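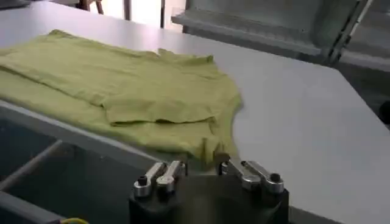
The Green Shirt

I drove from Drultalby to Grilstead with the heater stuck on high and a paper bag of rolls on the passenger seat, and I sang most of the way. For nine years I had folded shirts in the back of a laundry. On a big day we did 300. And now somebody had written to say they had a machine on the bench that was learning to do it, and would I like to come and tell them what it was doing wrong?

Would I! I had my coat on before I finished reading.

The firm was called Lachance. I had pictured a factory, with a gate and a man in a booth. It was one bright room with a big window and a white table, and on the table lay a T-shirt the color of a lime left too long in the sun. Two women and a tall young man shook my hand and all started talking at once. The program was called Tendomix, they said. The arms had come from one place and the hands from another, and Tendomix was the part that decided what to do with them.

"It doesn't know what a shirt is," the young man said.

"Neither did I, my first week," I told him.

He laughed, but I meant it. A shirt out of the dryer has no shape. You pick up what you think is a shoulder and it's the belly, and the sleeve you want is inside the other sleeve. My first boss used to stand behind me and say, find the collar, find the collar, until I heard it in my sleep.
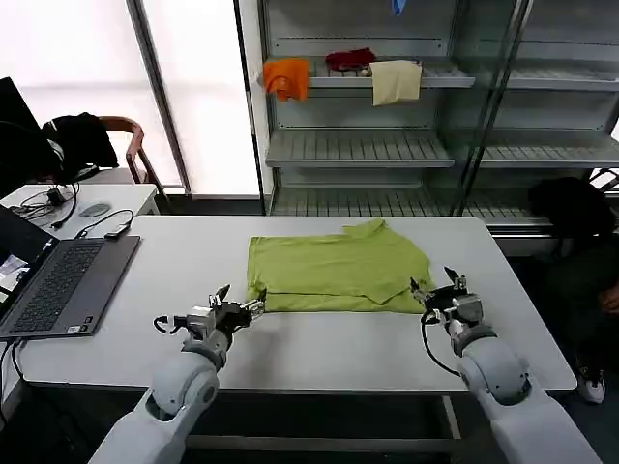

So I said it to the machine. I leaned over as far as they would let me and said, "Find the collar, honey," and everybody went quiet, and the arms started to move.

I wish I could tell you how lovely it was. They came in low and slow, the two hands together like somebody about to lift a sleeping cat. The left one closed on the hem and got it. The right one closed on nothing at all, opened, thought it over, and closed again, and this time it had cloth! Up came the hem. It swung a little. Down it went across the middle, crooked, with one sleeve sticking out the side like a tongue.

I clapped. I couldn't help it. One of the women said that was a bad one, they'd had much better that morning, and I said I didn't care, I had seen grown people do worse for wages.

Then I gave them my list. It was pulling before it had a good pinch. It should smooth from the middle out, the way you push air from under wallpaper. And it never gave the cloth a snap, that little flick of the wrists that throws the wrinkles out ahead of you. The young man wrote "snap" on the back of his hand and underlined it.

We ate the rolls by the window. They had a hundred plans. Dish towels next, then fitted sheets (I wished them luck with the fitted sheets), then bottles and cans for a grocery in town that wanted its shelves filled at night. 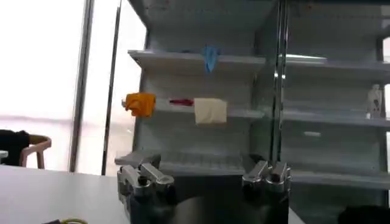

"Could it do my job on Monday?" I asked.

"Not on Monday," said the older of the two women. "It can fold a T-shirt if we lay it out for it, and it takes far longer than you do. Give it a full basket and it gets lost."

She said it so cheerfully that I loved her for it. I asked if I could have a turn, and she pulled the green shirt over to me. I folded it the way I always do, collar to the left, sleeves in, up once and up again, chin tucked as if anybody were grading me. The young man asked me to do it again. Then slower. Then slower than that, until I was moving like the arms and could feel how many small things my fingers had been doing all these years without asking me. My thumb was feeling for the seam the whole time. I had never noticed my thumb.

"There's no feeling in the hands at all?" I said.

"Hardly any," he said. "It mostly goes by looking."

Well, I shut my eyes and tried it without looking, and then I tried it in a pair of thick winter gloves without feeling, and the second one was awful. I got the sleeve folded over my own wrist. We were all laughing so hard that the older woman had to sit down. 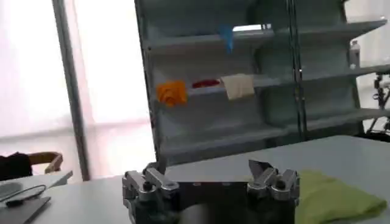

December

They wrote to me again before Christmas. Tendomix had learned to try a second pinch before pulling, and they wanted me back for the snap, which was giving them fits.

I took 20 shirts with me, straight from the dryer, all in a heap in the basket. I put the green sweater of mine on top for luck and drove up singing.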